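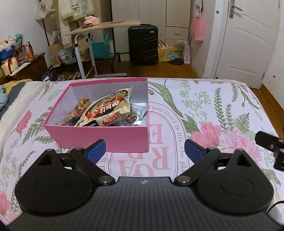 The pink box on the flowered cloth, filled to the brim.

Aoi Higuchi had one rule for the box: it went out full or it didn't go out at all!

It was the third one she and Ladan had sent to Codstead since Ladan's brother moved up there for the ferry job, and it was by far the best. The big cream bag went in first, corner to corner, because there was no other way it would go in, and it rose toward the back corner like a sail. Ladan loved that. She said Omid would see the bag before he saw the box.

"He'll eat that one standing up in the hall," she said.

"With his coat on!"

Then came the brown ones in the clear wrappers, heaped along the side, and every time Aoi thought the heap was done Ladan found room for another. They crackled wonderfully. The gray packet had to lean in the corner and behave itself.

"What about the letter?" said Aoi.

Ladan had forgotten the letter. She had been writing it in her head since May — all the good parts, the neighbor's wedding and the night the Taheri bakery gave away its whole window — and not a word of it was on paper. So she knelt by the bed, right there against the pink blossoms, and wrote it on the back of a Plodar receipt, in tiny letters, going around the edges when she ran out of middle. It was a terrific letter. She read it out loud and did Mr. Taheri's voice, and Aoi laughed until she had to sit on the floor.

"It's 400 miles," Ladan said, folding it. "Do you think the snacks will be crumbs?"

"Then he can use a spoon."

They slid the letter down beside the bag, where he'd have to eat his way to it. The lid wouldn't close, of course. Aoi pressed, Ladan pressed, and the bag pushed back with a big happy crunch, and Ladan ran down the hall to ask Nafula Okoth for tape.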